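Cirkex revises cushion guidance for furnished lets

Cirkex, which supplies and maintains soft furnishings for furnished flats, has issued a revised procedure for dressing sofas and armchairs between tenancies. The new text replaces the version in use since last March and applies to all properties on the Trillow and Saltero contracts. It covers loose cushions only. Fixed seat and back cushions, throws and bedding are dealt with in separate sheets, which have not changed.

The main change is to the order of work. Under the old procedure, cushions were placed as soon as the seat had been wiped down, and the room was checked at the end. Under the new one, all loose cushions are taken off, the upholstery is cleaned and left to dry, and each cushion is then handled in turn: covers inspected, filling evened out, corners pulled square, and the cushion set in position. The seat is not used as a work surface until it is dry to the touch.

The revision follows a review of check-in reports from almost 1,000 tenancies. The most frequent remark about living rooms concerned cushions that looked flat or lopsided, followed by marks on smooth upholstery where a damp cover had been left leaning against the back. Stains and torn seams came well behind. Cirkex said the results pointed to handling and drying time as the areas to correct, and that the specification of the cushions themselves would stay as it is for the present.
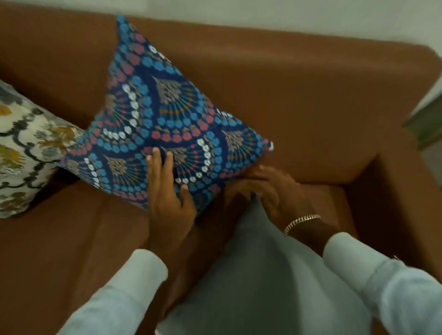 For sofas, the procedure now asks for patterned cushions to be grouped against the backrest, with the remainder of the seat left clear. Where two designs are supplied, the lighter one goes to the outside and the darker one overlaps it slightly. The overlap should be no more than 10 centimetres, measured along the seat. Cushions are to lean against the back and should not be wedged into the angle of the arm, where the filling tends to settle into one corner and stay there.

Brown upholstery has its own paragraph. On a plain brown sofa with a slight sheen, scuffs and drag marks show up under side light, so cushions must be lifted into place and not slid along the seat. Staff are also asked to run a dry cloth along the top of the armrest and the seam at the foot of the backrest before anything is put back. Crumbs and grit held in that seam were a regular finding in the review, including at properties where the rest of the sofa had been passed as clean.

Armchairs are treated differently. A single cushion is specified per chair, placed centrally, either square to the seat or turned on its point. The choice is left to the person dressing the room, but chairs in the same room must match. With printed covers, the cushion should be turned until any creasing from storage is at the back or on the lower edge.

The method for restoring shape has been written out in full for the first time. The cushion is held at opposite sides, with the thumbs to the front, and pressed inwards several times so that the filling moves towards the middle. It is then given a quarter turn and the action repeated. Finally the corners are pinched out one at a time and the zip is checked. Striking the cushion with the flat of the hand or chopping the top edge is no longer permitted on printed cotton covers, as both leave a line across the pattern.

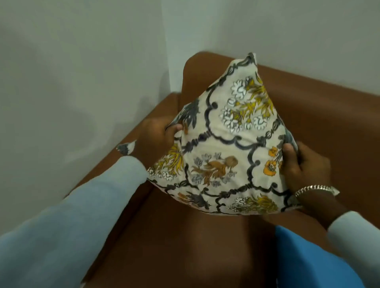
A printed floral cushion being handled over a brown leather armchair.

Covers are to be removed for washing every 6 months, or at the end of a tenancy if that falls sooner. They should be closed and turned inside out before washing, dried flat, and put back on while very slightly warm from the iron. A cover that has shrunk so far that the zip will not close without force is to be withdrawn. Inner pads are aired at each change of tenancy and replaced when they no longer recover their shape after two rounds of the method set out above.

Spare covers will be held at the Seol depot. An initial stock of 1,000 has been ordered in two sizes, and requests will be met from the depot in place of the present arrangement, under which each contract keeps its own cupboard. Plain covers will not be stocked until the existing supply has been used up. Returned covers should be bagged by size and labelled with the property reference; mixed bags will be sent back unopened.

Inventory sheets are to be amended to match. Each loose cushion is now entered on its own line, with the size, the main colour of the cover and the seat on which it belongs. The general entry "cushions, various" will not be accepted at check-out. Properties already let keep their existing inventory until the tenancy ends.

Comments received on the draft mainly concerned time. Several teams said that waiting for the upholstery to dry would hold up the rest of the room. The final text therefore allows windows, skirting and floors to be done during the drying period, provided that removed cushions are kept off the floor and away from radiators. A request to allow hairdryers on leather was turned down.

The procedure is in force from the date of this notice. Printed copies of the earlier version should be destroyed. A sheet on throws and folded blankets is in preparation.

Last updated: 24/01/2021

Contact | Copyright Cirkex | Back to top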